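Good habits for hand-held gripper sessions
Posted 13 January 2021

We do a lot of keyboard work on the Mumico project, and I love it! Small keys, tight spacing – every sloppy habit shows up in the recording. Our house rules at Falen:

Before you start
Check that both marker plates are tight and wipe off fingerprints.
Centre the object on the board and leave it there for all 3 warm-up runs.
Run each cable toward your own side, never across the object.

While recording
Keep the jaws facing each other with a gap between them.
Move at a pace you could hold for 100 takes. Slow is fine, jerky isn't.
Keep sleeves and fingers off the markers.
If a jaw slips, finish the take and flag it. Please don't delete it!

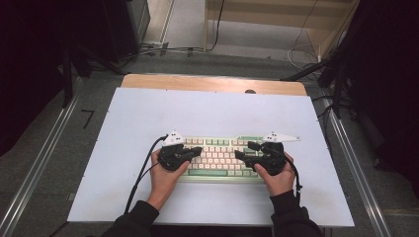 Calimlim wrote in to say their group caps a sitting at 9 minutes, as wrists get tired well before anyone admits it. Good rule, and we're trying it from March.

After each sitting, log the take numbers and coil the cables loosely.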